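机の上のロボットアーム二本を買う前に、計算していること

このページを印刷する | メールで送る

前の記事に「結局いくらかかるのですか」という質問をいただきましたので、今日は値段の話を書きます。私の日本語では、技術の話よりもお金の話のほうが難しいです。見積書の言葉は辞書に載っていても、使い方までは書いてありません。「一式」という言葉の意味を理解するまでに、メールを三回往復しました。

私たちの作業室はDusportにあり、使っているのは私とNicanor Camachoさんの二人です。計画の名前はPlirnhamといいます。台所の仕事を両手のロボットで行うための、小さな計画です。腕が二本、指のある手が二つ、それから台と、計算機と、電源まわりの部品が必要です。使える予算は全部で2,901千円です。この数字は変わりませんので、中身の配分だけを考えることになります。

最初の配分表では、腕の行が一番上にありました。カタログを見ると、腕の説明が一番長く、写真も大きいので、自然にそうなってしまいます。けれども、手の見積もりがSkakowから届いて、表の順番を変えました。多指ハンドが左右一組で1,413千円です。予算の半分に少し足りない金額が、手首から先に行きます。Nicanorさんは数字を見て、しばらくお茶を飲んでいました。

二本指の平行グリッパーにすれば、この行はずっと小さくなります。それは私も分かっています。では、なぜ多指ハンドを候補に残しているのかというと、扱いたい物の形がばらばらだからです。レモンのような丸い物と、浅い鍋の輪になった持ち手と、まな板のように平たくて机に張りついている物。これを全部同じ手でつかみたいのです。平行グリッパーでも、指先を付け替えれば一つずつはできると思います。付け替える時間をだれが数えるか、という問題になります。

それで、注文書を出す前に、シミュレーションの中に同じ大きさの仕事場を作って、腕の位置と手の届き方を調べることにしました。木の天板、だ円形の浅い鍋、溝のあるまな板、レモンが一つ。課題も単純で、右手がレモンを取り、左手が鍋の持ち手を押さえて、レモンを鍋に入れるまでです。料理としては何の意味もありませんが、買い物の準備としては意味があります。

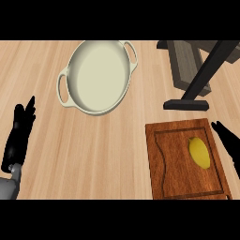 届くか届かないかは、カタログの「最大リーチ」だけでは決まりません。最大リーチというのは腕をまっすぐ伸ばしたときの数字で、まっすぐ伸ばした腕は、もう何も器用なことができません。ひじに余裕があって、手首を好きな向きに回せる範囲は、それよりかなり狭いです。さらに、多指ハンドは平行グリッパーより長いことがあります。長い手を付けると遠くまで届くように見えますが、手前の物を上から取るときには、手の長さだけ腕を高く上げなければなりません。私はこの「手前が取れない」という問題を、表を作ったときには全く考えていませんでした。

台の奥行きも関係します。はじめは深い天板を買うつもりでした。広いほうが何でも置けるだろう、と思ったのです。シミュレーションで鍋を奥へ動かしていくと、左手が持ち手に届く姿勢はだんだん少なくなりました。腕を大きい型にすれば解決しますが、大きい型は架台も重くなり、床の補強の話まで始まります。鍋を手前に置けば、お金はかかりません。ですから、天板は浅いほうの型に変更しました。表の中で最初に小さくなった行です。

腕はOlaniyanのものを第一候補にしています。理由の一つは、故障したときの連絡先がはっきり書いてあることです。性能の比較表も作りましたが、私たちの課題では、どの候補も速さは余っています。レモンを速く運ぶ必要はありません。それよりも、保守契約が年ごとなのか、台数ごとなのか、代わりの機械を貸してもらえるのか、そちらを長く読みました。契約書の日本語は主語が遠くにあるので、私は色のペンで主語に線を引きながら読みます。この方法は、ほかの外国の方にもおすすめします。

Nicanorさんと意見が分かれたのは、計算機の行です。彼は、今ある計算機を使い続けて、その分を予備の指に回すべきだと言いました。私は新しいものが必要だと言いました。見積もりは282千円です。手の接触の計算は重く、指が何本もあると、夜に始めた計算が朝になっても終わらないことがあります。一回の実行を待っている間に、私は洗濯も買い物もできてしまいます。ありがたいような気もしますが、計画は進みません。

話し合いの結果、計算機は買い、ただし画面は古いものを使う、ということになりました。

もう一つ、初めて見積もりをとる方に伝えたいのは納期です。ハンドの納期は71日と言われました。腕のほうは在庫があるそうです。つまり、腕だけが先に来て、手のない腕が二本立っている期間ができます。その間も保守契約の日付は進みます。契約の開始日を「納品日」から「設置完了日」に変えてもらえるか聞いてみましたら、意外に簡単に変えてもらえました。聞かなければ、そのままだったでしょう。日本語で値段の相談をするのは緊張しますが、日付の相談ならば、私でもあまり緊張しません。

シミュレーションの中身について、少しだけ続きを書きます。レモンのまわりで指を閉じる動作は、思っていたよりも調整するところが多いです。レモンはまな板の上に横になっていて、下側に指を入れるすき間がほとんどありません。上からかぶせるのか、親指だけを低くして横から回すのか。まな板には溝があるので、指先が溝に入る場合と、入らない場合で高さが変わります。こういう細かいことは、購入の計画とは関係がないように見えますが、指先の替えゴムを何組注文するかという数字に、そのままつながっています。

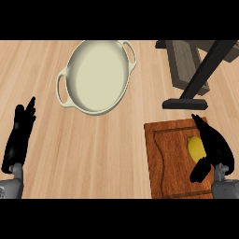 替えゴムは消耗品ですから、本体と別の行に書きます。私は最初、これを本体の行に入れていて、Nicanorさんに直されました。本体の行に入れると、二年目に同じ金額が見えなくなるからだそうです。言われてみればその通りで、ゴムは毎年減ります。ケーブルも減ります。手首を何度も回す仕事では、ハンドのケーブルが一番早く傷むと、Skakowの方が電話で教えてくれました。予備のケーブルを左右一本ずつ、消耗品の行に足しました。

左手の話もしなければなりません。右手がレモンを扱っている間、左手は長い時間、待っています。ある友人に計画を話したとき、「では左は安いグリッパーでいいのでは」と言われました。とても良い質問だと思います。私も一晩考えました。左を平行グリッパーにすると、確かに予算に余裕ができます。その余裕で、力覚センサーを一つ付けることもできるかもしれません。

反対の理由は二つあります。一つは、左右で違う手を使うと、ソフトウェアの設定も、予備の部品も、二種類になることです。二人しかいない作業室では、二種類というのは重いです。もう一つは、鍋の持ち手です。輪の形の持ち手は、挟むこともできますし、指を通して引っかけることもできます。引っかけるほうが、強く握らなくてもいいので、私は好きです。ただ、好きだという理由で予算を決めるのは良くないので、両方の場合を計算して、結果を並べてから決めます。まだ並べ終わっていません。

それから、シミュレーションを信じすぎないことも、自分に言い聞かせています。計算機の中の鍋は、重さを私が入力した鍋です。表面の滑りやすさも、私が入力した数字です。本物のほうろうの鍋は洗ったあとに滑りますし、本物のレモンは一つずつ皮の固さが違います。ですから、シミュレーションから決めてもよいことと、決めてはいけないことを、ノートの左右のページに分けて書いています。腕の間隔、台の奥行き、架台の高さは左のページ。握る力、ゴムの種類は右のページです。右のページのことは、実物を借りてから決めたいと思います。

実物の貸し出しについては、Skakowに問い合わせ中です。有料ですが、購入した場合には貸し出しの料金を引いてくれる場合がある、という返事でした。この「場合がある」が難しいです。どんな場合なのか、もう一度メールを書いているところです。丁寧に書こうとすると、私のメールはすぐに長くなってしまい、Nicanorさんに半分にしてもらいます。

現在の配分表は、次のような順番になっています。

多指ハンド（左右一組）　1,413千円
腕二本と架台　見積もり待ち（二回目）
計算機　282千円
天板、固定具　浅い型に変更
非常停止ボタン、電源、配線
消耗品（替えゴム、予備ケーブル）
送料、設置費
予備費

合計の上限は2,901千円です。腕の二回目の見積もりが高かった場合は、予備費を減らすのではなく、左手の件に戻って考える約束をしました。予備費を先に減らすと、あとで必ず困ると、前の計画で学びました。前の計画では、架台を固定するボルトの長さが足りず、そのボルトを買うお金の行がどこにもありませんでした。小さな金額でしたが、書類を全部作り直しました。

非常停止ボタンについて質問をくださった方へ。はい、左右の腕で共通の一つと、入口のそばにもう一つ置く予定です。入口のほうは配線が長くなりますので、今、床を通すか壁を通すか考えています。壁のほうが高いです。

腕の見積もりは9月の前半に来ると聞いています。来ましたら、表の空いているところを埋めて、また書きます。日本語の間違いがありましたら、どうぞ教えてください。前回「架台」を「仮台」と書いていたことを教えてくださった方、ありがとうございました。直しました。

Oana Preda

このページを印刷する | メールで送る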